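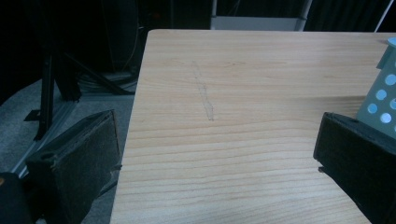 Grey mark on a pale wood tabletop - how do I shift it without wrecking the surface?

Posted in Furniture and Floors, January 15, 2018

Hello all, first time asking anything on here although I've been reading the painting threads for ages.

I've got a table with a very light wood top, fine grain running across it, and there's a faint grey mark on it that I can't stop looking at. It's long and thin and a bit wobbly, like somebody started sketching something in pencil and then thought better of it. The rest of the top is clean, so of course your eye goes straight there. My sister says she can't see it unless I point at it, but she would say that, she's the one who talked me into buying the table.

I picked it up second-hand in Wolcombe last April and I couldn't tell you whether it's real pine or one of those pine-effect tops. The seller didn't know either. It has a slight sheen when the light comes across it, but I gather that could be varnish or it could be plastic, so I'm none the wiser.

So far I've only tried a damp cloth, twice, and it made no difference that I could see. I have an ordinary rubber, some washing-up liquid, a tub of bicarb and one of those white magic sponges under the sink. I'm scared of the sponge because I used one on a painted door once and ended up with a dull patch the size of a saucer. I also don't want to sand anything if I can help it, I haven't got the patience and I'd only make a dip.

Which would you try first? And is there a way to tell what the top is made of without drilling a hole in it?

Thanks in advance!
pegbagblues

Brorkatgate
Member, 31 posts

Try the rubber first, but not any old rubber. The pink ones and the ones on the ends of pencils can leave a smear of their own, and then you've got two marks to moan about. Get a soft white one, the sort they sell for drawing, and rub it on a bit of paper beforehand so you know it's clean.

Make sure the table is completely dry. Go lightly, and go along the grain, even though your mark sounds as if it goes across it. It feels wrong and it takes longer, but if you scrub across the grain on real wood you can push the grey further into the lines. Brush the bits off with your hand or a soft brush (don't wipe them about with a wet cloth) and look at it from a low angle by the window before you decide whether to carry on.

If it's pencil on varnish or laminate I'd expect most of it to lift in a minute or so. If it's pencil on bare wood you'll probably get the loose stuff off and be left with a ghost. I had exactly that on a shelf and in the end I put a very light rub of 3,000 grit pad over it and a bit of wax, and it was fine, but please don't do that until you know what you've got. On a laminate you'd just scratch it.

As for finding out, look at the edges and the underneath. On solid wood the lines on top should carry on over the end in some way, and you'll see end grain, all little curved rings. With a pine-effect top there's often a strip stuck round the edge, and the pattern stops dead at the corner. Another thing you can do is put a tiny drop of water somewhere out of sight and leave it for 2 minutes. If it soaks in or goes dark, you've got bare or thinly finished wood. If it sits there in a bead it's sealed with something, although that won't tell you what.

Leave the magic sponge where it is for now. They're a very fine abrasive, and on anything with a sheen they take the sheen off, as you found out with your door.

marmaladeshed
New here

just use toothpaste, works on everything. did my whole worktop with it

Owen
Regular, 100+ posts

I'd be careful with the toothpaste! It's gritty, it's white, and if that top is open-grained you'll be picking it out with a cocktail stick for weeks.

I agree with most of what Brorkatgate says. The only thing I'd add is that it might not be pencil at all. Grey marks like that on pale wood are quite often metal - the bottom of a pan, a lamp base, a set of keys dragged along - and a rubber hardly touches those. If you've given it a fair go and nothing's changed, put one drop of washing-up liquid in a bowl of warm water, wring the cloth out until it's nearly dry and work at it with your fingertip, then dry it straight away with a tea towel. Do a hidden patch first.

The other thing it could be is a mark underneath the finish, in which case it's there for good unless you strip the top. Run a fingernail gently over it. If you can't feel anything, and the rubber and the soapy cloth both leave it exactly as it was, I'd start to suspect that.

I used to swear by a paste cleaner called Jitside that my mum kept in the garage, but I haven't seen it in the shops for years, so that's no use to you.

And do it in daylight. I did mine under a bluish kitchen bulb and thought I'd got it all off, then came down in the morning and found I'd missed half of it.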